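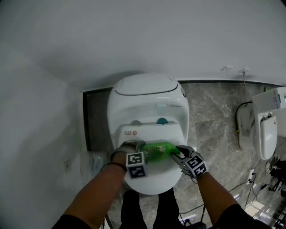

The Hard Water of Zevormont

When my wife and I moved to Zevormont, the first thing our neighbor gave us was a bag of citric acid. I thought it was a mistake. In the town where I grew up, the welcome gift is bread, or sometimes salt. Two weeks later the kettle had a white crust on the bottom, and I understood the neighbor better.

The town lies at the foot of a limestone ridge, and all its water comes through that ridge before it comes to the tap. It tastes good, a little like stone. It also leaves a chalky line on everything it touches: glasses, shower doors, the leaves of house plants. There are 3,965 people living here, and I believe each of them has an opinion about vinegar.

Vimala Menon has repaired water heaters in the valley for 14 years. In her workshop she keeps a shelf of old heating elements, and some of them are so thick with scale that they look like coral. "People call me when the shower becomes cold," she told me. "The trouble started long before that, but it was quiet."

Her advice is simple. Drain the tank every November, before the cold season, and turn the heater down a little, for scale grows faster in very hot water. She does not sell softeners. A good one costs 700 dollars to install, and she thinks that a small household can live without it.
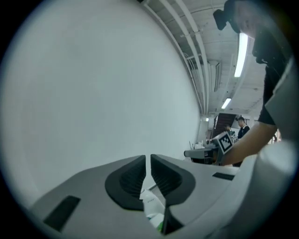

What the spring gives

Not everybody in Zevormont complains. Lucinda Yazzie bakes for the Gowda café on the main street, and she says that her dough is stronger here than it was in the city, where the water was soft. She tried once to bake with bottled water for a whole week. The loaves spread out flat, and the customers noticed.

She walks with me to the Ninar spring, above the last houses, where old people still fill their jugs. The stone basin has become narrow from the mineral - you can put your hand on the edge and feel the layers, smooth like wax. Her grandmother washed wool in this place and always rinsed it with rain water from a barrel.

We have a barrel now too, behind the kitchen. The plants are greener, and I use it for the iron. For tea I still prefer the tap.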